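News > Products > Home & Outdoor

Lauritsen Adds Quieter Leaf Blower to Homeowner Line

11/4/25

Lauritsen, a manufacturer of outdoor power equipment for residential use, has introduced the Lenano, a battery-powered leaf blower intended for small and mid-sized yards. The new model joins the company's line of cordless yard tools and uses the same battery as its string trimmer and hedge trimmer.

The Lenano moves air at up to 500 cubic feet per minute and has a variable speed trigger with a lock for steady use. A separate low setting is provided for patios, garage floors and flower beds, where a strong stream of air can scatter mulch or gravel. 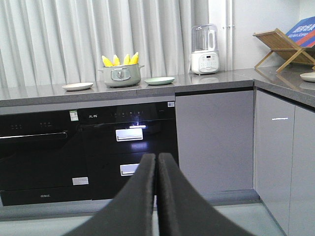
Design work was carried out at the company's center in Pludenham. Engineers there reshaped the fan housing and air intake to lower the high-pitched tone common to cordless blowers. The company tested 813 fan and nozzle combinations before settling on the final version. The intake screen can be removed without tools for cleaning.

Each Lenano is sold with a battery, a charger, a round nozzle and a flat nozzle. A shoulder strap and a gutter extension are available separately. Owners of other Lauritsen cordless tools may purchase the blower without a battery. The unit carries a limited warranty for residential use, and registration is required for coverage of the battery.

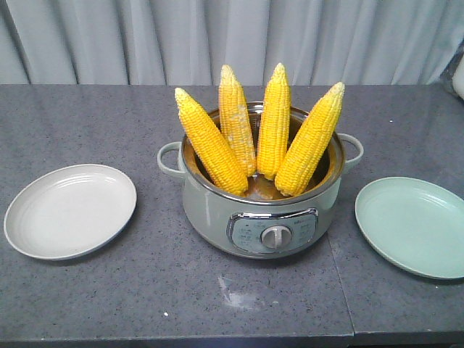
Electric cooking pot with four ears of corn on a speckled countertop.

The blower will be offered first through Hultuvitz, a regional chain of home and garden stores, with a wider release to independent dealers planned for February. The suggested retail price is $200 with the battery and charger, or $100 for the tool alone. Hultuvitz will accept advance orders at its service counters and will hold units for in-store pickup.

Replacement nozzles and intake screens will be stocked by authorized dealers. Owner's manuals in English and Spanish are packed with each unit.

Recent Items
Storing Cordless Tool Batteries Over the Winter
Hultuvitz Extends Fall Hours at Garden Centers
Lauritsen Updates Hedge Trimmer Blade Guard
Choosing a Snow Shovel for Steps and Walkways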